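Student Club Kirent Opens Registration for Second Robotic Suturing Challenge

Teams will program two instruments to close a wound with needle and thread

July 18, 2020 - The student robotics club Kirent announced today that registration is open for the second Nivau Challenge, a competition in which student teams write software for robotic suturing. The first edition was held in March and was won by team Faver. The new edition will accept 20 teams, and each team may have up to four members.

The Nivau Challenge is for students who have finished at least one course in programming. Medical knowledge is not required. Every team receives the same starting software, a set of recorded practice runs and a written guide to the basic movements of suturing. After this, the teams have a preparation period in which they develop their own program and test it in simulation. The best teams in simulation will then receive time on the club's instruments.

The task sounds simple when it is written on paper. The program must hold a curved needle, bring it through one side of the wound and out of the other side, pull the thread to the correct tension and tie a knot. In practice, every one of these steps gave difficulties to the teams in the first edition. The thread was the most frequent problem, as it can catch on an instrument or hide the needle tip from the camera.

"Many teams spent the first weeks on the needle and left the thread for later," said Eun-seong Jin, who leads the competition for Kirent. "When they came to the instruments, they had to change their plans. This time we put the thread into the simulation from the first day."
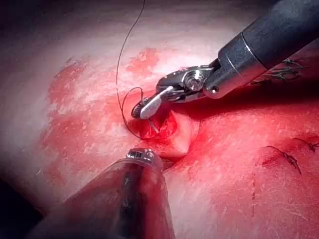
Scoring has also been changed after comments from the participants. Each run is now worth a maximum of 100 points. Points are given for the distance between stitches, for the position of the needle entry and exit, for the quality of the knot and for gentle handling of the tissue. Time is counted only when two teams have equal points. In the first edition speed had a larger part in the score, and several teams told the organizers that this made them take risks which they did not find useful for learning.

Team Faver, the winner in March, used a rather slow program which stopped before each needle pass and checked the position again. The team has agreed to share its code with all registered participants, together with its notes on the runs that failed.

"We read our own notes again before we gave them away, and some pages are a little embarrassing," said Bláthnaid Lenihan, a member of team Faver. "But we lost many evenings because of a wrong angle at the wrist, and I would like the new teams to lose their evenings on something more interesting."

The challenge is supported by Châu, a maker of teaching equipment, which provides practice material and a prize fund of $2,125. The fund will be divided between the first three teams, and a part is kept for the best written report. The report prize is open to all teams, also to those which do not reach the final round.

Students can register on the Kirent website. A team needs one contact person and a short text on why its members want to take part. Students without a team can register alone - the club will place them in a group before the preparation period begins.

About Kirent

Kirent is a student club for medical and laboratory robotics. It offers evening classes, open workshop hours and the yearly Nivau Challenge. The club is run by students, and membership is free of charge.

Press contact: Eun-seong Jin, Kirent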